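How a boxing match is scored

A boxing match can end early if one boxer is knocked out or the referee stops it. Many matches go all the way to the end, though. Then somebody has to work out who won, and that is the job of the judges.

Who are the judges?

In most professional matches there are three judges. They sit at the side of the ring, each on a different side, so that each of them sees the boxers from a different place. They are not allowed to talk to each other about the scores while the match is going on.

The referee is the person inside the ring. The referee makes sure the rules are kept, and can take a point away from a boxer who breaks them.

What is a round?

A match is split into rounds. In men's professional boxing a round lasts three minutes, and in women's professional boxing it is usually two. Between rounds the boxers have one minute to sit down, drink some water and listen to their coach.

The ten point rule

At the end of each round, every judge writes down a score. The boxer who did better gets 10 points. The other boxer usually gets 9. If a boxer was knocked down, he or she will normally get 8. If the judge thinks the round was equal, both boxers can have 10.

What do judges look for?

Judges look for clean punches. A clean punch lands with the knuckle part of the glove on the front or side of the head or body. A punch that hits the other boxer's arms or gloves does not count for much. Judges also look at how well a boxer defends, and at who is controlling the round.

Adding it up

Let's say Surachet Hemmin boxes Weidong Zou at the Dillbridge sports hall. The match has four rounds. One judge gives Surachet the first, second and fourth rounds by 10 to 9, and gives Weidong the third round by 10 to 9.

Surachet's points are 10, 10, 9 and 10, so he has 39. Weidong's are 9, 9, 10 and 9, so he has 37. That judge has Surachet as the winner.

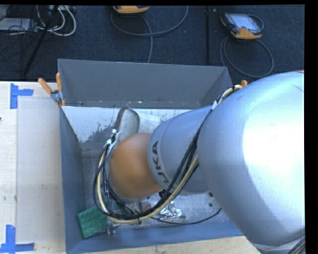

The other two judges add up their own cards in the same way. If all three pick the same boxer, it is called a unanimous decision. If two pick one boxer and the third picks the other, it is called a split decision. If two pick one boxer and the third has the scores level, it is a majority decision.

Can it be a draw?

Yes. If all three judges have the scores level, the match is a draw. It is also a draw if one judge picks each boxer and the third has them level.

Words to know

Bout: another word for a boxing match.
Scorecard: the paper a judge writes the scores on.
Corner: the place where a boxer rests between rounds.

Written by Lizeth Urrego
Page last checked: 5 February 2018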